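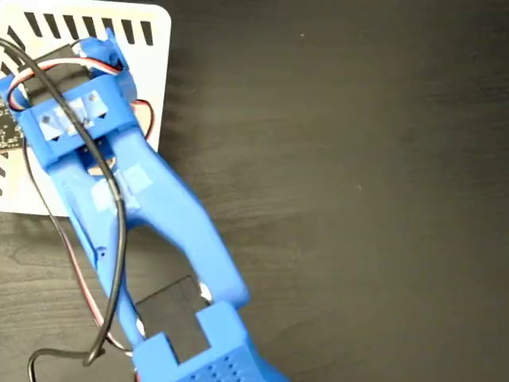
Blue gripper over the dark table, servo wire looped up top.

Gallery from the Bendton table setup, quick post before the next batch. We are collecting short episodes for a grasping policy, mostly pick and place with small soft things. 3068 episodes so far, 220 thrown out for bad timestamps. More pictures when I get a minute.

Same arm, a bit further right. Board with the slanted black marks stays top left all session, handy for checking teh view hasn't shifted between episodes.

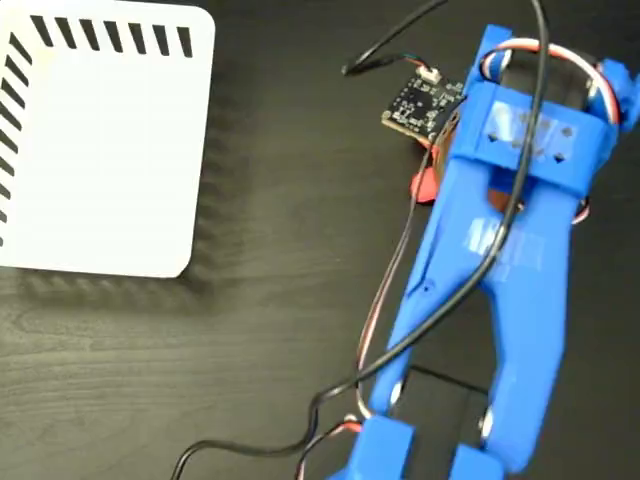
Dennis Kashindye thinks the failed grasps should stay in the set, labeled, and says the Bolau model only stopped hovering once it had seen enough misses. Fair. Keeping ours from now on, seperate folder.

Next one is a bit blurry on the blue parts. Blurry ones stay in too, the policy has to cope with them.

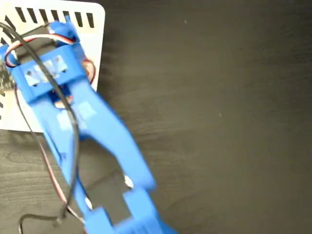

Iridton, September

Second pass with the Vasconcelos labels. 93 episodes relabeled by hand, slow going. Start and end marks only, no per-step notes. Target is 200 by Thursday.

Last one has an object in it. Soft toys are harder than blocks, they give when you squeeze.

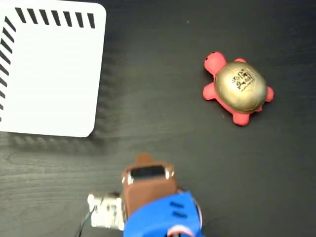
Squishy turtle, gold shell, gripper coming in from below.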